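Jakach Kitchen Refit: Progress Report to the Mosoti Fund

Last updated: 25 June 2020

Hello again from Karkberg! When I wrote in March we had a bare room and a lot of boxes in the hallway, so I'm very glad to have something nicer to tell you this time.

Where the money went

Of the 2,515 you granted us, 2,000 has been spent, nearly all of it on shelving, the wall covering and the plumber (who came back twice for the same tap, and only charged us for one visit, bless him). The rest is set aside for the cupboard doors.

The dish corner

I fussed over this bit more than I should have. The wall is done in the blue-gray brick pattern with white lines, and it goes right into the corner behind the steel post. Everybody wanted something cheerful on the shelf, so the cream one with the butterflies won out over plain white. The steel rack sits there now, and the donated plates have started to fill it: a dark one with a red branching flower design and a silver rim, a white one with red lettering-style characters near the edge, and a big glossy dark dish that takes up more room than I planned for. None of it matches and I love it.

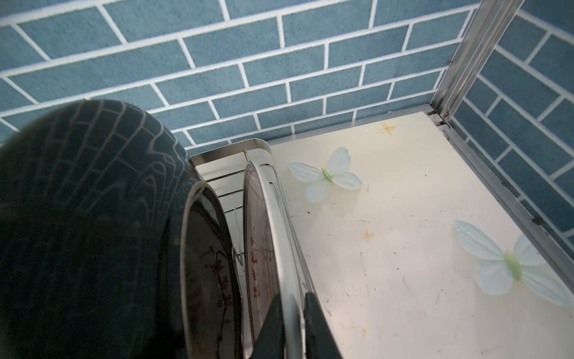 Still to do

The cupboard doors are on order from Morkivach, and I'm chasing them weekly. We also need a second rack, a deeper one, before the lunch club goes from 12 people up to 30. I've measured the wall by the window and it should fit, if we move the bread bin (there are strong feelings about the bread bin). I'll send the door receipts as soon as I have them.

Contact the kitchen project | © Jakach Kitchen, Karkberg | Back to top

Related items
Kitchen refit: March report
Lunch club sign-up
Plates and bowls we can still use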